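Thawing and counting frozen blood cells before a binding assay
Flurnel lab notes, last updated April 2019
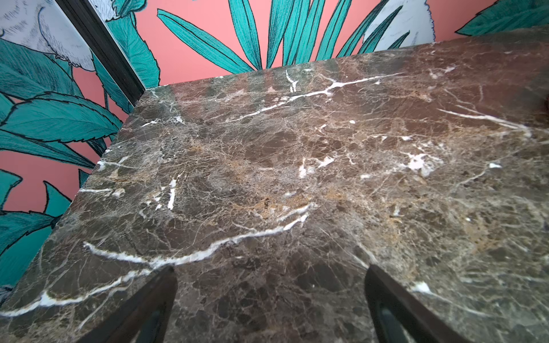
Before you start

Set the water bath to 37 degrees and warm the medium in it. Label your tubes now. You will not want to do it with a vial in your hand. Book the cytometer for the afternoon, as the cells need a rest first.

Thawing

1. Take one vial at a time from the nitrogen store and carry it on dry ice.
2. Hold the vial in the bath and swirl it until a small piece of ice is left.
3. Wipe the outside with 70% ethanol and let it dry.
4. Move the cells to a 15 ml tube. Add warm medium drop by drop for the first millilitre, then a little faster up to 10 ml.
5. Spin, pour off and resuspend gently. Do not vortex.

Counting

Mix a small sample with an equal volume of trypan blue and load the chamber. Count all 4 corner squares, live and dead cells separately. Write both numbers on the Jollen sheet, with the lot number. If fewer than 70% are alive, thaw another vial from a different lot. Lot 932 clumps badly – add DNase before the spin.

Resting

Leave the cells in the incubator with the cap loose. Overnight is fine for T cells. For B cells, stick to two hours, as Tassanee Kamolrat found in September that they lost CD20 signal when left longer.

Staining plates are in the Rocha fridge, second shelf. Questions about lots go to Győző Hegyi.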